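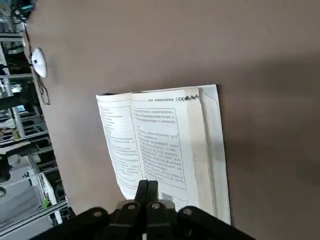

Reading time: 2 minutes

The Book on the Brown Table
November. By Mirsad Mladenović

My uncle left me a book which I could not read. It was in Chinese, and he also could not read Chinese. He bought it in Dririne in the year 2000, from a man who sold old tools, and he paid forty for it because he did not know how to say no.

I took it to the table and opened it in the middle. I am a careful person, so first I washed my hands. Then I sat and looked at the small characters as one looks at rain.

On one page there was a text inside a thin black box. I decided that this was the important part. A person does not draw a box around something that can wait. I thought it could be a warning, or a recipe, or the rules for a game which my uncle had played wrongly for all his life.
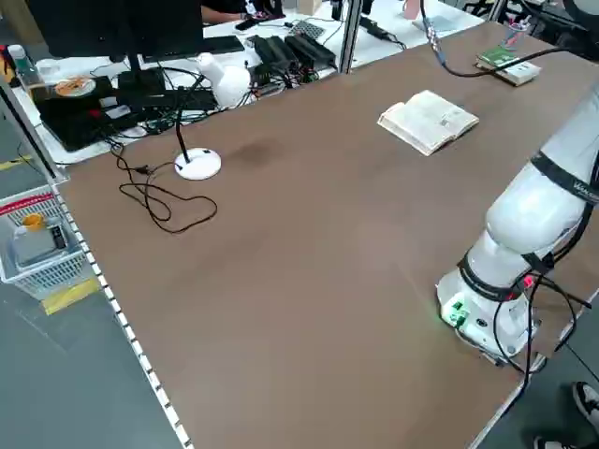
The book, the lamp and its cord.

Mrs Kulik from flat 72 came at four o'clock to return my ladder. She had worked two years in an office with a translator, and for this reason she believed that she had an opinion.

"It is law," she said. "Look how close together they print it."

"My uncle did not like law."

"Then it is medicine."

She drank her tea standing. Before she left she told me that I should put the lamp nearer, because I would ruin my eyes on a book that gave me nothing back.

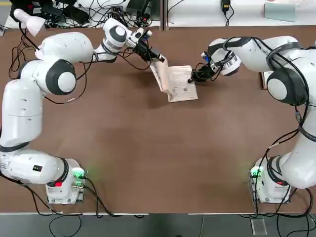
My uncle used to read in the evening with his lips moving, also when the book was this one. As a child I asked him what it said, and he told me about a ferryman called Tanabe who carried a clock across a river. Each evening the ferryman came a little further. When a page stood up on its edge and made a small shadow on the pages under it, my uncle would stop and wait, and I thought the ferryman was waiting too, in the middle of the water. I never heard how he arrived.

So I did not telephone to any translator. After supper I turned back to the page with the box, put my finger on the first line, and began. "Tanabe saw the other bank," I said aloud, "but it was already dark, and there was a dog on it."

Last updated: November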